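What Does a Robot Arm Do All Day? A Visit to the Open Day at Candesero
By Noboru Uchida
20 February 2026

Last September I went to an open day with a group of children from my son's school in Stundau. It was in a workshop called Candesero, where people teach robot arms to pick things up and put them down again. Many children could not get a place that day, so I promised to write what we learned. If you were not there, I hope you can feel a little that you were.

First, what is a robot arm?

When you hear the word robot, perhaps you think of a metal person who walks and talks. Most working robots do not look like this. Many of them are only an arm. The arm is fixed to a base, so it cannot walk away, but it can bend and turn in many places.

Try something with your own arm. Bend your elbow. Now turn your wrist, like you open a door. Now move your whole arm from the shoulder. Each place where you can bend or turn is called a joint. A robot arm has joints too, and in every joint there is a motor. A computer tells each motor how far to turn and how fast.

At the end of the arm, where you have your hand, the robot often has a gripper. Many grippers have only two fingers. That sounds like very little, but put on a thick winter mitten and try to pick up a pencil. You can do it, only you must think more carefully. The robot must also think carefully, every time.

Practice inside a computer

The guide at Candesero asked us a question: "Where does a robot practice before it comes to your table?" One girl said, "At robot school!" The guide laughed and said this was nearly right.

A robot can practice in a simulation. A simulation is a world that is made by a computer, like in a video game. There is a floor, a table and things on the table, and there is a robot arm which looks and moves like a real one. But you cannot touch any of it. If the robot drops a cup there, you have no pieces to sweep up. You press a button and the cup is back.
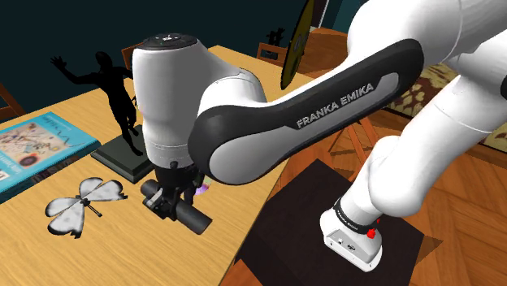
The computer must know many rules to make such a world. It must know that things fall down and not up. It must know that a heavy book is harder to push than a light toy, and that a hard thing cannot go through another hard thing. People write these rules in numbers. If one number is wrong, strange things can happen. The guide told us that once in her simulation a spoon started to shake and then it flew through the roof!

The program they use at Candesero is called Navlow. In the morning the guide gave it a task: pick up a small block and put it in a bowl. Navlow tried this 200 times while we ate our snack. In the first 20 tries, the arm did not get the block into the bowl even once. It closed its fingers too early, or it pushed the block away. Later it became better.

Why is it so difficult?

For you it is easy to take a toy from a full table. You look, you reach, and your hand goes past the other things. You learned this when you were a baby, and you have forgotten how long it took.

A robot has to find out many things. Which thing is the right one? How far is it? What is in the way? One thing can hide behind another one, and then a camera sees only a small piece of it. Even the robot's own arm can be in the way of the camera - this happens to us also, when we draw and our hand covers the picture.

Our game

After the snack the children played robot. One child closed the eyes and was the arm. Another child was the computer and gave commands: "left, left, stop, down, close." They had 60 seconds to pick up an eraser. My son was the arm and he picked up his friend's sandwich.

You can play this at home. Use soft things, and clear away anything that can break.

When a real robot arm is working, people must be careful. At Candesero we stood behind a yellow line, and there was a big red button to stop the arm. If you visit a place with robots, ask first where you may stand.

My cousin in Chiba wants to know if a robot can learn to fold paper cranes. I asked the guide. She said paper is very hard because it bends, but she would like to try it.

Comments (3)

Maya's mom: We played the eraser game at dinner. My daughter says "down" and "close" should be one command. Is she right?

Noboru Uchida: It is a good idea, but then what will she say when she wants only to go down?

tim_age_9: i want to see the spoon fly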